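Rules for soft goods, second go

I rewrote our handling rules in March and have been meaning to put them up ever since. The first version ran to 33 pages and most of it was copied from the rigid-parts manual we used at Tudose. It was a good manual for castings. Very little of it carried over to clothes.

The trouble with cloth is that the usual words stop working. "Grasp centre" means something on a box. On a pair of shorts dropped in a heap it could be anywhere. Ovidiu Lungu went through the old draft with a pen and circled every sentence that assumed the object had a shape. He ran out of ink on the section about approach angles.

So the new version is five rules, and they all start from what the wrist camera can see at the moment of contact. If an operator can't check a rule from that view, it doesn't go in.
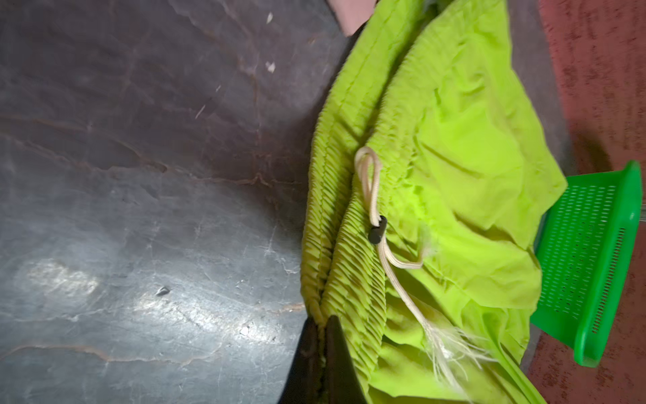

Vikurville, 1 Aug 2022

Waistbands first. Gathered elastic gives the fingertips something thick to close on, and it's easy to recognise in a pile when the rest of the garment is just folds. The rule says to take the band where the pleats are tightest and stay clear of the cord and its stopper. Cords are their own rule — a hard stopper between the fingers can read as a good grip when there's hardly any fabric held.

Frayed ends get logged. We don't trim them and we don't reject the garment. Aslak Aasen wanted them cut off before each session, and I understand why, but people's laundry has frayed cords in it and I'd sooner the log reflected that.

The third rule covers glare. Polished stone throws bright spots back at the camera, and bright fabric can wash out in patches as well. Operators note it and carry on. They don't move the lamps partway through a run, which was a habit we'd picked up at the Drirnell site and paid for later when half the runs couldn't be compared.

Fourth, baskets stay where they're put. If cloth ends up lying over the rim, that's recorded as the starting position.

The fifth is the speed limit near the bench, and it's the only one I kept word for word from the old manual.

We've got 193 logged sessions under the new rules, and I read the notes on 100 of them last weekend. The cord rule is the one people get wrong. I think the wording is at fault, so Ovidiu is redoing it with a sketch. If anyone at Sandarano is still on the 33-page version, please bin it and write to me for the short one.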